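Search this blog
Search
Skip to main content

Getting the upstairs warm without running up the bill

We have been in the house in Plindham for two winters now, and the upstairs has never held heat. The downstairs is fine. You go up the stairs and by the landing you can feel the difference. Last year I left the thermostat at 70 and put up with it. The January gas bill was $559, so this October I started earlier and did things in a different order.

First I went around the windows with a stick of incense after dark, when the wind was up. The smoke went sideways at the back bedroom window and at the attic hatch. The other windows were fine, including the one I had blamed all last winter. I bought foam tape for the hatch and rope caulk for the window. The caulk is ugly but it peels off in spring. Both jobs were done before supper.

The hatch itself was a thin painted board with nothing on top of it. I glued two layers of rigid foam to the back and put a hook on each side to pull it down tight. Glenys Owen, who lived here before us, told me she used to keep an old quilt up there for the same purpose. I found it when I went up. It had slid off to one side and was covering some Christmas boxes.

Next was the thermostat schedule. It now drops to 62 at 9:30 at night and comes back up at six. I expected complaints and got one, from me, the first morning. What made the lower setting workable was changing the beds over to winter bedding, which I usually put off until we've already had a few bad nights.

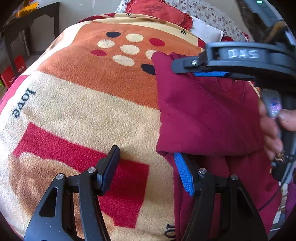
The plush one, back on the bed for the winter.

I also bled the radiators. The one in the hall hissed for a good 30 seconds before any water came, and it now gets hot all the way across. If you have hot water radiators and have never done this, you need a key and a rag. Check the boiler pressure afterward. Mine had dropped and needed topping up.

Iresha Debnath from work lent me her plug-in heater, a Nurmi, for the back bedroom. I used it for one evening and gave it back. The room was all right without it once the window was sealed.

The hall carpet is next. There is a gap under the baseboard on the north wall and I want to fill it before the carpet goes down, but I haven't priced the carpet yet.

Recent posts
Bleeding a radiator when the key doesn't fit
Skorkiro dehumidifier, one year on
Replacing the back step
What I paid to have the chimney swept
Soup for 44 at the church hall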